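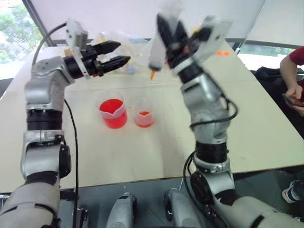

May, just after ten in the morning

Third go at the rye starter trials and I'm finally writing things down as they happen, because last month's notes were on the back of a delivery slip and Rajitha quite rightly couldn't read a word of them.

Where we'd got to: the Lurska flour (dark, stoneground, smells faintly of hay) makes a starter that rises like mad for the first few hours and then slumps. The Tinach flour is slower and much more even. I'd been blaming the flour itself but Jahangir thinks I've been feeding the two of them differently without noticing, and having gone back over the sheets I'm afraid he has a point. The Lurska jar got its feeds at whatever time I wandered in. The Tinach jar got them when Rajitha was on, so at proper times.

So this round both jars get the same treatment. 17 g of old starter, 124 g of flour, 124 g of water at 26 degrees, stirred with the same spoon until there are no dry bits left at the bottom. Lids resting on top, not screwed down. I've put tape on the glass at the level they start from and I'm marking the rise in pencil on the tape (pen smudged last time and I lost the whole afternoon's readings, very annoying).

11.20 – both jars fed. Lurska mix is noticeably stiffer at the same weight of water. It drinks it up! I had to lean on the spoon. Tinach was more like thick porridge. I was tempted to add a splash to the Lurska to even them up but that would be a different experiment, so I've left it and written "try wetter" on the board.

12.45 – nothing to see in Tinach, Lurska already showing small bubbles against the glass. Smell of both is mostly just wet flour. Had my lunch.

14.10 – Lurska up by a third. Tinach a finger's width. Jahangir came by and asked if I'd checked the water in the two jars with the same thermometer, and I had, so that's one thing I can be smug over. He also wanted to know why I'm not using the tall narrow jars, where the rise is easier to read. Answer: the narrow ones are a pig to stir and an even bigger pig to wash. But he's right that they'd be better for this, so next round I'll do it his way and complain while washing up.

15.30 – Lurska has nearly doubled and the top is nicely domed. Tinach up by half, much finer bubbles. Took a teaspoon of each and dropped them in a glass of water. Lurska floated, Tinach sank, then sort of thought better of it and hung in the middle. I know the float test isn't much use with rye (no gluten to speak of, so it lets go of its gas the moment you poke it) but I like doing it and it takes ten seconds.

16.50 – Lurska dome has gone flat. Not collapsed, just flat with a few pits in it. This is the same slump as before, only later, and that's interesting. Last month it went at four hours and this time it held for over five. So the feeding times did matter, but they don't explain the whole thing, and the flour really is a quicker one. Tinach still climbing.

Rajitha's suggestion, which I want to keep a note of before I lose it: use the Lurska at its peak for the first stage and then build the second stage with Tinach, so we get the early push and the slow finish together. She's done something like it with wheat. For rye she reckons we'd want the second stage cooler, perhaps 22 degrees, and left overnight. I'm keen. It'd also mean we'd get through the Lurska sack before it goes stale – there's a lot of it left and it doesn't keep well once it's warm out.

18.05 – Tinach doubled, dome still up. Smells lovely, a bit like green apples. Lurska has dropped back below the first pencil mark after its peak and smells sharper, more vinegar than apple. Tasted both. Lurska made my eyes water.

Baked a small tin from each anyway, since the oven was on. 314 g of dough per tin, no shaping, just scraped in with a wet spatula and smoothed over. I should have put the Lurska one in an hour earlier and it shows: dense along the bottom, with a gap under the crust you could post a letter through. The Tinach loaf is the best rye I've made here. Even crumb, thin crust, no gumminess that I can find so far, but it needs to sit until tomorrow before anyone cuts it properly. (I've already cut it. One slice. With butter.)

To do:

- Two-stage build, Lurska then Tinach, second stage at 22 degrees overnight
- Narrow jars, as per Jahangir
- Wetter Lurska: try 140 g of water and see whether the slump moves
- Order another 1000 g bag of Tinach, we're down to the dregs
- Ask Rajitha where the second dough scraper went
- Sharpen more pencils

Leftover starter from both jars is in the fridge, on the bottom shelf, labelled L and T on the lids. Please don't swap the lids. If someone wants to make crackers out of the L jar they're very welcome, it's plenty sour enough, just leave me two spoonfuls to carry on with.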